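Lost, found, stolen? What happens to small items handed in to the police
Project report, Crime and Community module, second year

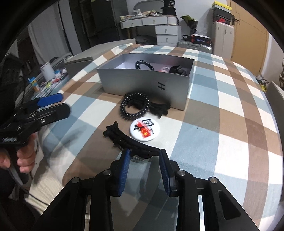 Hair clip on the table, with the box of hair ties behind it.

I picked this topic after my bike lights were nicked outside the library in Turnarberg and I went to the front desk to report it. The officer was lovely about it but told me straight that I'd be lucky to see them again. While I was waiting I could see shelves and shelves of bagged-up stuff behind her, and I thought, well, whose is all that then? So that became my project!

My question was pretty simple. When somebody hands in something small and cheap, how does the station decide whether it's lost property or possible evidence of a theft, and how often does it go back to the owner?

What I did

I asked the station for their property log for March and they let me read a printed copy in a side room (no names or addresses, those had been blacked out). There were 113 entries. I typed them all into a spreadsheet, which took most of a weekend, and sorted them by what the item was, where it was found and what happened to it in the end. I also interviewed two people. Libor Malý runs the property office and has done for years, and Hrvoje Tomić is a community officer who covers the Ornlow estate and the shops round there.

My supervisor, Panagiotis Vlachou, wanted me to send a survey out as well. I did try. I put it in the Papadopoulos café and on the course forum and got 48 replies, mostly from students, so please don't read too much into those.

What I found

Of the 113 entries, 80 had been put down as plain lost property on the day they came in. The rest were marked "query", meaning the desk thought they might be stolen. I'd expected that to depend on how much the thing was worth, but Libor said he looks at where it turned up first. A purse on a bus seat is lost. The same purse in a hedge with no cash in it is a query, and somebody has to check it against the theft reports.

Only 4 of the queries were ever matched to a report. I was a bit shocked by that, but Hrvoje wasn't. He said people don't report small thefts, and when they do, they write things like "black bag" or "some jewellery", and you can't match anything to that. He'd love it if everyone wrote down one odd detail, a scratch or a broken zip or whatever.

My survey sort of backs him up. Most people said they wouldn't bother reporting anything they could replace cheaply, and quite a few didn't know you could report it online. I didn't know either until I started this.

Things that went wrong

Kwan-ho Tam, who was sharing the data entry with me, used different headings from mine for the first half, so "bag", "handbag" and "rucksack" were all over the place and we had to go back and redo it. The log is also only one month from one station. I asked Dastance for theirs to compare and was told no, and then told maybe, and then it was the deadline.

I also wish I'd asked what happens to the unclaimed things at the end. Libor mentioned an auction just as I was putting my coat on and I never followed it up.

If I did it again

I'd get a full year of entries, and I'd talk to people who'd had something stolen and got it back, which I didn't manage at all. Čestmír Kratochvíl in the year above is doing his dissertation on bike theft and has said he'll lend me his interview questions, so I might carry on with this next year.

Handed in 28 Dec 2020. The spreadsheet and the survey questions are in the appendix.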